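**Oltevthorpe, May** – Clullico today released version 6 of Sternolel, its scheduling and load-planning software for commercial dishwashing in schools, hospitals and staff canteens. The release replaces the fixed-cycle planner used since version 2 and adds a rack model that handles mixed plastic and ceramic tableware in the same work queue.

Sternolel 6 is available to all customers with a current maintenance contract. New licenses are sold per site, with no limit on the number of machines or user accounts.

## Background

Most central kitchens plan dishwashing by meal count. A site that serves 882 lunches schedules rack loads for 882 sets of tableware, with a fixed margin for breakage and second servings. The method works when every diner uses the same set. It works poorly where portions, age groups or diets differ, and it does not account for the longer drying time of plastic items.

Plastic holds less heat than ceramic after the final rinse. Water left on the surface evaporates slowly, and items stacked too early go into storage damp. Sites usually respond by running a second cycle or by leaving racks on the counter until the next shift. Both practices take up machine time or floor space that the original plan did not include.

Earlier versions of Sternolel treated drying as a fixed interval at the end of each cycle. The interval could be changed by an administrator but applied to every rack on the site. Customers with mixed stock generally set it to suit their slowest items, which delayed the release of all other racks.

## What has changed

The new planner assigns each rack a load class based on its contents. A load class holds four values: wash temperature, rinse time, drying time and the earliest time at which the rack may be released to storage. Classes are defined once per site and can be copied between sites that use the same stock.

Bowls, plates and cups are entered as separate item types. Each type carries a height, an outer diameter and a stacking rule. The planner uses these values to calculate rack capacity and will reject a load that places deep bowls under a spray arm with insufficient clearance. Color can be stored as an optional field for sites that sort tableware by dining room or by diet, and has no effect on the wash program.
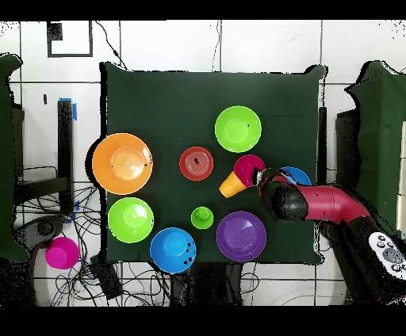

**Can plastic and ceramic items be washed in the same rack?**

The planner permits a mixed rack only if every item in it is rated for the selected wash temperature, and it then applies the longest drying time of any item present.

Operators may override a rejected load from the supervisor account. Each override is written to the site log with the time, the rack number and the load class that would otherwise have applied. Overrides do not change the stored class.

## Pilot operation

Version 6 was tested at the Cervantes central kitchen in Oltevthorpe, which supplies meals to schools and day centers in the district. The kitchen runs 2 conveyor machines and one hood-type machine, the last reserved for trays and serving utensils. The pilot covered 3218 rack loads, all of them planned by the new software and recorded in the site log.

The kitchen kept its existing machines, detergents and shift pattern throughout. Item dimensions were entered by kitchen staff from supplier data sheets. Where a data sheet gave no stacking height, staff measured a stack of 6 pieces and entered the average.

Two faults were found during the pilot and have been corrected in the released version. In the first, a rack that was held past midnight was listed under the wrong date in the daily report. In the second, the planner did not recalculate drying time when an operator changed the load class after the rinse had started. Neither fault affected wash temperature.

"The old planner asked how many people had eaten, and worked backward from that," said Ebbe Midtbø, product manager for Sternolel at Clullico. "The new one asks what is in the rack. That requires more data at the start, and we have tried to keep the entry work down by letting sites share their item lists."

Midtbø added that customers should allow time to clean up their item lists before upgrading. "Many sites have the same bowl listed under several names. The import tool will flag items with identical dimensions, but a person has to decide which entry to keep."

## Reports and records

Daily reports now separate machine time from drying time. In previous versions the two were added together, which made it difficult to see whether a backlog came from a shortage of wash capacity or a shortage of rack space. Reports can be exported as plain text or as a spreadsheet file.

The site log keeps wash and rinse temperatures for each rack where the machine provides a readable output. For machines without such an output, temperatures can be entered by hand at intervals set by the site. Manual entries are marked as such in all reports.

Breakage and withdrawal of worn items can be recorded by item type. When the number of pieces in service falls below a level set by the site, the software adds a line to the reorder list. It does not place orders.

## Upgrade procedure

Upgrades from version 5 keep all users, machines and shift calendars. Rack plans are not converted, as the old format does not contain the item data required by the new planner. Sites may continue to use their old plans in read-only mode while new ones are prepared.

The recommended order of work is as follows:

1. Export the current item list and remove duplicates.
2. Enter height, diameter and stacking rule for each item type.
3. Define load classes, starting with the class that has the longest drying time.
4. Run the planner in preview mode for one full menu cycle.
5. Switch the site to live planning at the start of a shift.

Sites running version 4 or earlier must first upgrade to version 5. Clullico will carry out this intermediate step at no charge for customers under contract.

## System requirements

Sternolel 6 runs on the same hardware as version 5. The wall-mounted display used at the unloading end of the machine needs a firmware update, which is included in the installation package and is applied while the display is out of service. Handheld rack scanners need no update.

An internet connection is required for license activation and for sharing item lists between sites. Daily planning and logging continue without a connection.

## Availability and training

The installation package can be downloaded from the customer portal. An introductory session for kitchen supervisors will be held online on Monday at 2 p.m. and will be repeated for sites that work evening shifts. The session covers item entry, load classes and the override log. A printed quick guide for machine operators is supplied with each site license.

Version 5 will continue to receive fault corrections but no new functions.

## About Clullico

Clullico develops planning and record-keeping software for commercial kitchens and laundries. The company is based in Oltevthorpe.

**Press contact:** Ebbe Midtbø, Product Manager, Sternolel, Clullico, Oltevthorpe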